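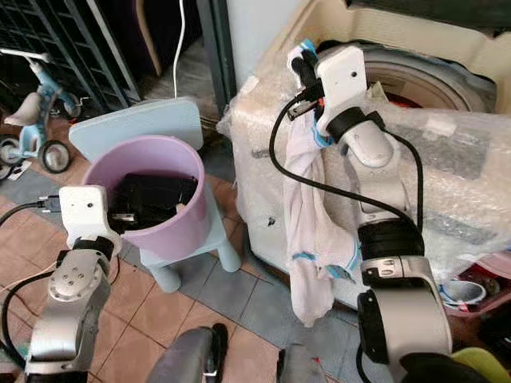 Pencombe Household Services is posting guidance this week for residents who are receiving a new washing machine as part of the laundry room renewal at Padolau. Please read the full thread before your delivery slot. (1/14)

The renewal covers 76 apartments. Installation began in October and continues through the end of the winter. Residents will receive a letter with their slot no fewer than 6 days before the visit. (2/14)

Machines are delivered in their protective wrapping. Residents are asked to leave the bubble wrap in place until the fitter arrives. The fitter will remove it, inspect the casing with the resident present, and record any marks on the delivery form. (3/14)

If a machine has already been unwrapped, please keep the wrapping and tell the fitter at the door. The delivery form can still be completed. A photograph of each side of the machine is helpful in such cases. (4/14)

A machine that is waiting in its wrapping must not be connected or switched on. The transport bolts are still in place at the back of the drum and are taken out at installation. Running the machine with the bolts fitted can cause serious damage. (5/14)

Laundry in the meantime: small items may be washed by hand. A plastic bucket with a wide rim is sufficient for socks, dishcloths, and children's clothes. Soak dark items separately, as the dye in new fabric may run during the first few washes. (6/14)

We recommend raising the bucket off the floor to spare the back. A child's plastic chair is a convenient height for a bucket of dry laundry. It should not be used for a bucket full of water. For that purpose, please use the bathtub, the shower tray, or a sturdy low bench. (7/14)

Towels. A light cotton towel with a striped edge, of the kind used in most kitchens, can be washed by hand and wrung out without difficulty. Fold it lengthwise, twist from both ends over the tub, then shake it open before hanging. A towel left in a twist dries slowly and may develop an odor. (8/14)

Heavier bath towels and bed linen should be taken to the shared laundry in the Leone building. Two machines are reserved for households awaiting installation. Bring your slot letter, and the front desk will issue a key card free of charge. (9/14)

Please keep long towels and cloths clear of the floor while the fitter is working. Water is drained from the old hose during the visit, and anything trailing nearby is likely to be splashed. Buckets, chairs, and baskets should be moved to another room before the fitter begins. (10/14)

Tiled floors: the fitter will level the machine using the adjustable feet and will check that it stands firm at each corner. Residents should not place cardboard, folded cloth, or leftover bubble wrap under the feet. These materials compress over time, and the machine will begin to walk during the spin cycle. (11/14)

Wrapping and packaging will be collected at the end of the visit. Residents who wish to keep bubble wrap for storage or moving may do so. Please inform the fitter, and keep the material away from infants. Packaging must not be left in stairwells or beside the Velto recycling point, where the containers accept household paper and glass only. (12/14)

There will be no installation visits on 18th December, when the water supply to the Padolau blocks will be off for valve maintenance. Households affected have been given a new slot. The water tank at the Leone building holds 2,000 liters and will be available for filling buckets at the courtyard tap on that day. (13/14)

Questions about slots, key cards, or damaged deliveries should be addressed to Gemma Vitale, Resident Liaison, at the Pencombe front desk. Please quote the reference printed at the top of your letter. Residents who need help moving items out of the laundry area may request it when confirming their slot. (14/14)

Added following a resident's inquiry: yes, the old machine is removed during the same visit. Please empty the drum and the detergent drawer beforehand. The supply tap may be left as it is, and the fitter will close it.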